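4.2 Effect of rest days on late-inning bullpen performance

Lucienne Besnard, Kibet Nyaga, Eyvindur Vigfúsdóttir

Print this article | E-mail to a colleague
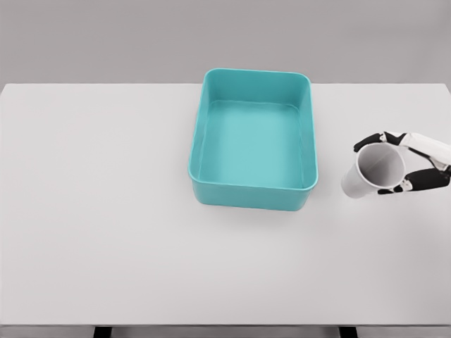
Relief appearances were grouped by the number of full days since the pitcher's last outing. We kept only appearances that began in the seventh inning or later with a lead of three runs or fewer, which left 573 appearances from two summer collegiate seasons. Doubleheaders were treated as a single day. Appearances cut short by rain were dropped before grouping.

For each appearance we recorded runs allowed, inherited runners scored, and the share of first pitches thrown for strikes. Pitch counts came from the Plirow scoring logs. Where a log was missing, the count was rebuilt from the play-by-play by the method of Section 3.1. Ledesma and Lecomte scored a subset of games independently, and their disagreements, mostly on foul tips, were settled from the official sheet.

Figure 6. Lead retention by days of rest, home and road games combined. Bars give 95 percent intervals. Pitchers with fewer than 5 appearances are excluded.

Lead retention was lowest for pitchers working on no rest and rose with the first full day off. Further rest added little, and the intervals for the longer rest groups overlap throughout. First-pitch strikes followed the same order but with a smaller spread. Inherited runners showed no clear pattern, which may reflect the small number of such cases in the no-rest group.

Road games complicate the comparison. Teams on long bus trips used their closers on consecutive days more often than home teams did, so rest and travel are partly confounded. Adding a travel term to the model reduced the rest coefficient without changing its sign. Team effects were entered as random intercepts; the Derkon and Grarkalmont clubs, which shared a pitching coach in the second season, were coded separately.

5 comments | 2 shares

Contact the editors | Back to top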